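Dratik Planner 4
Two-arm motion planning and control, from Clovness

Dratik is the software we wish we'd had when we first tried to get two arms sharing one table without knocking elbows. It plans for both arms together, so you tell it what you'd like done and it works out who goes first, who waits and where the waiting arm ought to hang about in the meantime. You can still take hold of either side by hand whenever you like, and plenty of our customers do!

Most of the work in this release has gone into tight spaces: ovens, cupboards, drawers, anything with a door that folds down and gets in the way of a wrist. The old planner treated a box as one solid lump, and you had to carve out the opening yourself in the scene editor (a dull afternoon, as anyone who has done it will tell you). Version 4 looks for the opening, keeps the door as a separate piece and plans the reach and the way back out as one movement.
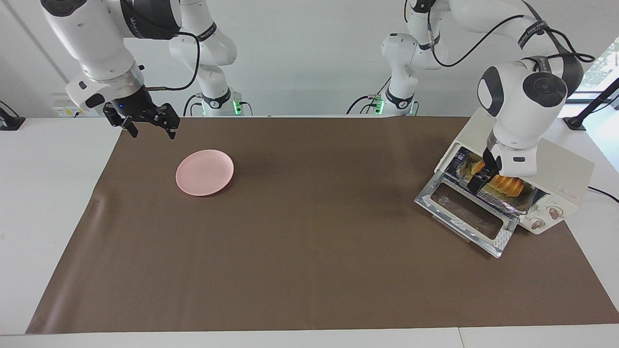

Grip planning has had some love as well. Soft or sticky food wants a gentle, steady hold, and you can now set a closing limit for each object and save it with the task. Sveva Pellegrini rewrote this part over the summer and it is far easier to live with – the slider does what it says, and the value stays put when you reload.

What comes with it
Dratik planner and controller, for one or two arms
Millet, our scene editor, with 416 ready-made household shapes
Unow, the log viewer, for playing back a run joint by joint
5 seats, which you can move between machines as you please

You will need a Linux computer, a depth camera and arms that accept joint position commands. If you aren't sure about yours, send us the model name and we'll gladly check before you spend anything.

Upgrading from version 3 is free until the end of August. Saved tasks carry over, though scenes with hand-carved openings are best opened once in Millet and saved again.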